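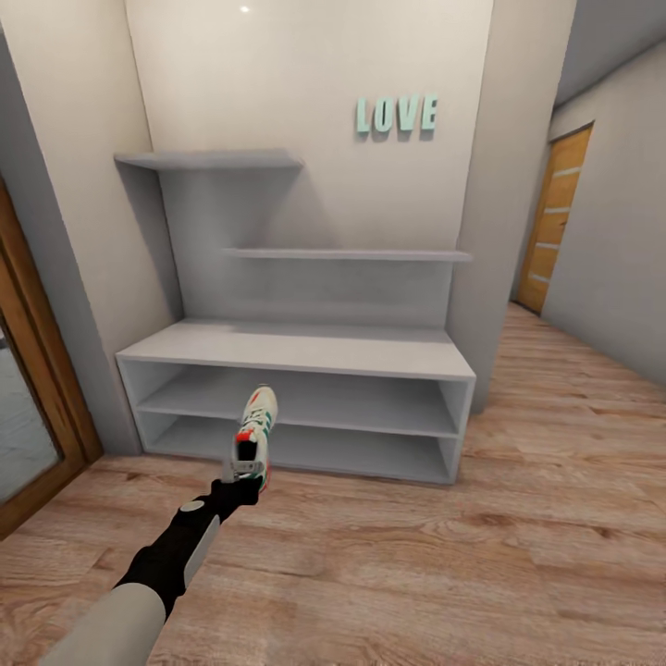 Handout 3: Teleoperating the Shoe Task

Welcome back, and I hope you all managed some rest over the break. Today we leave the slides alone for a while and talk about what it means to show a robot a job by steering it yourself, one small movement after another. Our job for the rest of this unit is putting shoes away in an entryway, in simulation. It sounds like a chore you could do half asleep, and you probably do, but please give it a little respect! Most people's first session at the controls is humbling, mine certainly was, and I still have days when I can't pick up a sneaker to save my life.

The task as we define it in the Drerville scenes: there are shoes on the floor, there is a low open shoe bench against a wall, and by the end of the episode the shoes should be in one of the bench's two open compartments. The room and the footwear change between episodes. The bench is always low, which matters more than you would think, for reasons we'll get to under placing.

Before you touch anything

Sit so that your elbows are free. Start the Godetti client, load the scene, and wait until both arms follow your hands smoothly. Then take a slow look at the floor and decide which arm goes for which shoe.

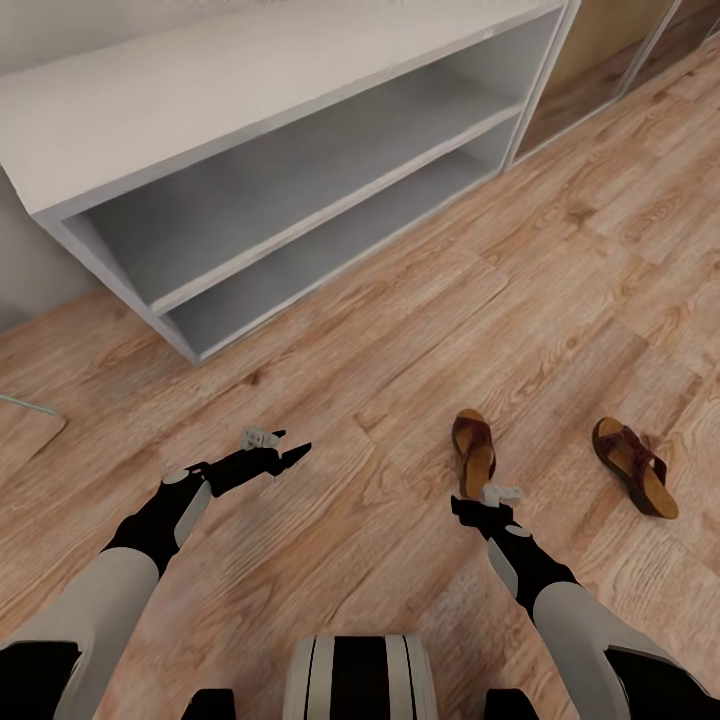
Deciding early saves you from the most common beginner trouble, where both hands drift toward the same shoe and the wrists end up tangled. My own habit is to say the plan out loud ("right hand, near sandal, by the heel") and I recommend it warmly, even if your lab partner laughs. A learner trained on your episodes will copy your dithering along with everything else, so do your thinking before you press record.

Grasping

Sandals and sneakers want different treatment. A sandal is flat and gives you very little to hold. Come in low, with one finger on either side of the part you mean to grip, and close slowly. If the sandal slides, open, back off a little and try again — one clean retry is fine to keep in the data, but four or five in a row is an episode to discard.

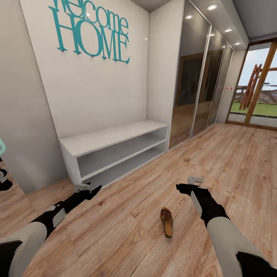
One sandal on the floor between the two arms, with the open bench beyond.

Sneakers are kinder. The heel stands up from the floor and makes a natural handle, so I ask everyone to begin with a heel grasp and only experiment later. Look at which way the toe points before you reach. With the toe away from you, the heel is right there, and you can keep your wrist nearly straight.
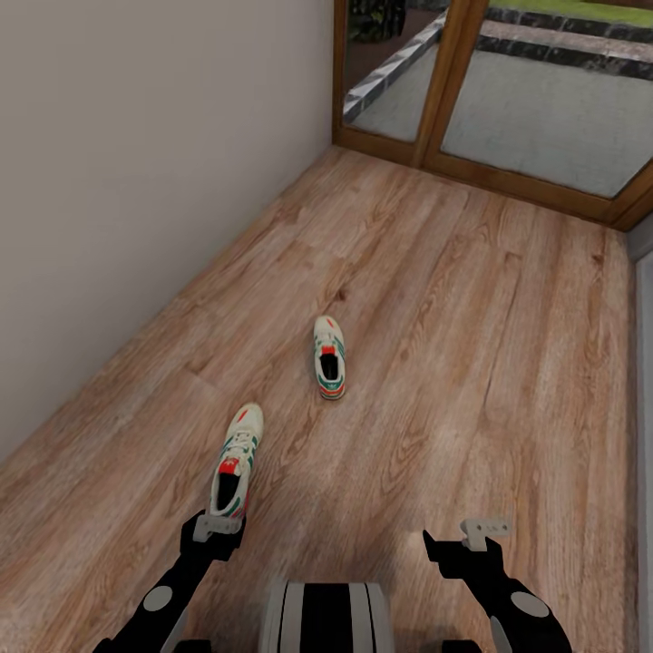 Both sneakers with their toes pointing away. The left gripper is just below the heel of the nearer one.

Lifting and placing

Lift a little before you travel. Dragging a shoe across the boards may look harmless on your screen, but it teaches a path that falls apart as soon as something is in the way. Carry the shoe toward the bench, stop a short distance in front of the opening, level it out, and then slide it in. Because the compartments are low, the forearm has to come down too, and this is where people bump the bench top. Go slower than feels natural.

What to hand in

Each pair records 57 episodes, sneakers and sandals mixed, and uploads them to the Sterken folder. Cap each episode at 400 steps. Label every one as success, partial or discard, and add a sentence for anything odd. Keep the discards, please. We will want them in July when we look at failure cases.

Reading for next time: the Swati notes on action smoothing, first half only. Questions are welcome in room 641 after class, and do bring your worst episode along.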